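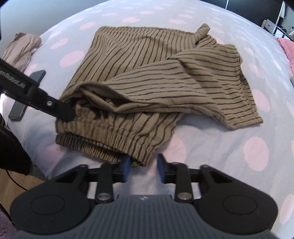 How long does it take to get over quitting a choir? Longer than I gave it, going by this week.

I sent the email in March and told myself that was the end of it. Necati Ateş wrote back the same evening, two lines, very polite, and said the door was open. I didn't answer him for days. I didn't know what to put. In the end I wrote "Thank you, I'll think about it," and I did think about it, mostly while driving.

Tonight was the first rehearsal night that I didn't look at the clock at 7:30. I looked at 7:50 instead, so I suppose that is progress. They would have been through the warm-ups by then and onto the Schumacher piece, the one with the long alto line that never goes anywhere. I complained about that line for 2 seasons. I was humming it while I did the dishes.

I'm writing down the reasons again so that I stop making up new ones. The drive to Rultthorpe was the biggest. It's fine in summer, but in winter with the river road closed it takes forever, and I was getting home at 11 and then lying awake with the music going around. The second reason was my voice. The top has gone thin and I was faking anything above a D. I don't think the others noticed. Barış noticed, because he stood behind me and he notices everything, but he only ever said it once, and he said it kindly.

The third reason is the Wumport concert, and I still don't like writing about it. We came in early after the interval, the whole alto section, and it was me who went first. The rest followed me. They trusted me to count and I counted wrong. It was over in two bars and the audience clapped at the end just the same. Necati never brought it up. I would have liked it better if he had.

Enough of that.

Called my sister after lunch. She is having the kitchen floor done and can't get to her stove, so they have been eating sandwiches and whatever the neighbor brings over. She asked if I was singing and I said no, and she said, "Well, you could sing at home." I told her it isn't the same. She said she knew that, she was only trying to help. Then we talked about the floor for a long while.

I did try it after we hung up. I shut the kitchen window, stood by the sink and sang through the first verse of the Saraveck hymn from memory. The low part sat well. I had forgotten how much I like the bottom of my own voice. The second verse I had to stop because I couldn't remember if it goes up or stays put on the word "harbor." I went through the hall closet looking for the music and found the folder under the board games. It stays put. I had been singing it wrong in my head all this time, and perhaps out loud too.

The folder is in worse shape than I remembered. The spine has gone and there are cough drop wrappers in the back pocket. All my pencil marks are still there: breathe, DON'T breathe, watch him, flat!!, page turn. On one page I had drawn a pair of glasses over a whole line and I can't think what it meant. I should give the copies back, they belong to the choir and somebody will need them in the fall. I put the folder by the front door. Then I took the hymn out and put it on the piano, so I guess I'm giving back all but one.

Barış Erdem called at 8. He was on his way in from the parking lot, so late again, and he only had a minute. He says the altos are short and that the new woman is good but quiet. He says they are learning something in Latvian and it is a disaster. He didn't ask me to come back. What he did ask was whether I'd like to come and listen to the June concert, and said he could leave a ticket for me at the front. It's in a big hall this time, it seats 1000, and they are worried about filling it.

I said yes before I had thought about it. Now I'm wondering where I'd sit. Not near the front, I'd mouth the words. Somewhere on the side — the left, so I'm not looking straight at the altos.

Rain all evening. The gutter over the back door is dripping again and I need to get someone to look at it. Also need stamps, light bulbs, and to call the dentist back before they give my slot away.

Going to bed. I'll write to Necati in the morning about the music.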